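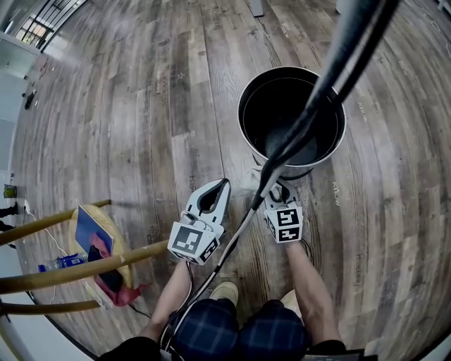 Otudel tracking + planner – FAQ

Quick answers, mostly from the Wirnville inbox. Last edit 25/07/2022.

Pose jumps when a tag goes out of view?
Filter is set too loose. Drop tag_hold to 100 ms and replay the log. Still jumping – check you're loading the right tag map, left and right are seperate files.

Can I run with one tag per gripper?
Yes, but expect flips when it's near face-on. Two is better. Turn on flip_check if you're stuck with one.

Wide lens, straight lines come out bent. Bug?
No. Raw view. The rectified stream is on its own topic, use that for anything with geometry in it. Detector takes either.

Busy floor, lots of false tags?
Raise the minimum edge size to 20 px. Printed lettering and wood grain get through below that. Shiny rims too, sometimes.

Planner gives up on long thin objects (poles, handles)?
Known. Grasp sampler only tries about 266 candidates, then quits. Bump max_samples, or pass a grasp axis by hand. Proper fix is on the Kokkonen branch, not merged yet.

Left and right out of sync?
Compare clock offsets first. Over 22 ms and the merge tool drops the pair, no warning. Yes we should print one.

Does replay need the hardware plugged in?
No. Start with --offline.

Old Grernbridge configs?
Anything from before March needs the convert script. Run it once, not twice – it will happliy double the offsets.

Where do I send logs?
Support form, zip them, include the config. No screenshots of the terminal please.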